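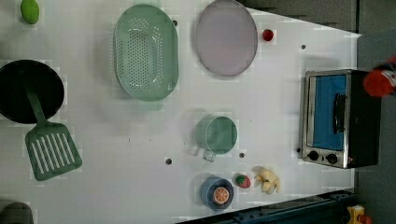

My play kitchen from overhead, with the gripper up by the toaster oven

I get asked more about keeping this thing going than about anything it does, so I've finally typed up my maintenance habits for the lot of you. It's a tabletop cell: one Flenlow arm, a Claseck gripper on the end of it, a white play kitchen to work on and a camera looking straight down. The arm's name is Toledo, after a cat. If yours is a different make most of this still applies, though your bolts will be different and your manual will probably be better translated than mine.

Before you put a hand in

Power off at the wall. I know the stop button is right there, and I know you're only going to nudge the banana. I used to reach in with the arm paused, until one afternoon it un-paused (my elbow, the space bar) and gave me a bruise the shape of a colander rim. Now the plug comes out and sits on the keyboard where I can see it. Hold the arm with your other hand as the power goes, by the way. Mine sags when the motors let go, and a sagging arm will happily lean on whatever is underneath.

Gripper fingers

Toy food looks clean and isn't. It picks up a sort of greasy bloom from hands, and that ends up on the finger pads, and then the strawberry starts shooting out sideways like a bar of soap. Wipe the pads with a damp cloth and one drop of washing-up liquid, then again with plain water, and leave them to dry before you run anything. Don't use kitchen spray! I tried a lemon one and the pads went tacky and grew a beard of fluff.

When wiping stops helping, take the shine off the rubber with a bit of 400 grit paper. Three or four light strokes, all the same way, then wipe again. If you can see a groove worn in the pad it's had its day and you want a new one. I change both sides together even if one looks fine. With one old and one new, small round things roll towards the worn side and you'll spend an evening blaming the software.

While you're there, waggle each finger with the power off. A tiny bit of play is normal. If it clicks, look at the screws.

The mount

These are the screws that catch everybody out. The gripper mount works loose very slowly, and the first you know of it is that every grab lands a hair to the left. I put a stripe of nail varnish across each screw head and onto the metal beside it, so if the stripe doesn't line up the screw has moved. It takes two seconds to check and I do it every time I sit down. Mine need a 7 mm spanner on the nut side. Snug, then stop. I stripped one by being enthusiastic and had to wait 11 days for a replacement.

Cables

Let the cable have a proper loop at the wrist. Turn the wrist by hand all the way one way and all the way back (power off, remember) and watch where it pulls tight. I hold mine with hook-and-loop strips, as you'll be undoing them constantly and you get sick of snipping zip ties. Label both ends of everything. The gripper on mine runs on 24 volts and the camera very much doesn't, and the plugs fit each other. Guess how I found out.

The table

White surfaces show every scuff, and a toothpaste-y sort of cream cleaner brings rubber marks off nicely. Go easy on it, though. If you polish one patch it gets glossy, the overhead lamp bounces off it and the camera sees a bright blob where there ought to be table. I moved my lamp to the side in the end and that did more good than any amount of scrubbing.

Check that the table hasn't crept, too. Mine stands on a hard grey floor and used to travel a little every time the arm stopped sharply. Put a strip of masking tape on the floor along each leg and you'll see straight away if it's gone walkabout. Rubber feet slowed it down but didn't cure it.

The props

Wash them in a bowl of warm soapy water and dry them properly, especially anything with holes in. My mint colander holds water in every one of them, and so do the slots of the green spatula. A hairdryer on cool does the job.

Thin flat things are the hard ones for a gripper. The lavender plate gave me weeks of grief. If you've got one like it, stick a couple of small felt dots underneath so the fingers can get under the rim. The measuring cup is much kinder, and I always start with that or the bowl after a repair, to see whether things are behaving before I let Toledo loose on anything awkward.

The toaster oven gets its own check. Look at the little red light by the knobs, open and shut the door by hand, and feel for grit in the hinge. A stiff door makes the arm push harder than it should, and then you're back to loose mount screws.

Setting it straight again

After any of the above, run the calibration. I use Plukix for this and the short routine is fine if all you did was clean. If you've had the gripper off, do the long one. I skipped it once in February and lost a whole weekend to grabs that closed on thin air beside the orange slice.

Then run at slow speed for the first few goes, with your hand near the stop. I keep a notebook on the shelf with the date and what I touched. Scruffy is fine. My last page says "pads, both. door stiff AGAIN. buy felt dots", and I still haven't bought the felt dots.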